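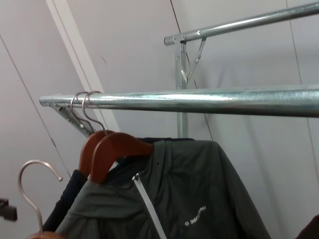 Fahy Garment Care Labels

Version 2, 2026-05-29
Maintained by Bríd Kinsella and Aoife Buckley

A set of 400 care label texts copied out by hand from second-hand clothes. Each row is one garment. The file is meant for people who sort, wash or mend donated clothing and want to see how washing instructions are worded in practice.

Files

labels.csv: the main table
fibres.csv: fibre names and the spellings we merged
notes.txt: odd cases, in no particular order

Columns in labels.csv

id: row number, never reused
type: shirt, trousers, skirt, coat, knitwear or other
fibre: as printed, in the language of the label
fibre_en: our English version
wash_temp: degrees Celsius, blank if not given
dry: line, flat, tumble or blank
iron: low, medium, high, no or blank
text: full wording, with line breaks replaced by a slash

Changes since version 1

We added 100 rows, all coats and knitwear. Six rows were taken out as duplicates. The "other" type used to include scarves, which have been dropped.

Known problems

Faded labels were typed as far as they could be read, with a question mark for each missing word. Wool blends are under-counted in fibre_en where the label says only "mixed fibres". Symbols with no wording next to them were read by one person and not checked again. Brand names are left out.

Use

Free to copy and change with credit to the Fahy label set. Send corrections to Aoife with the row id and the new wording.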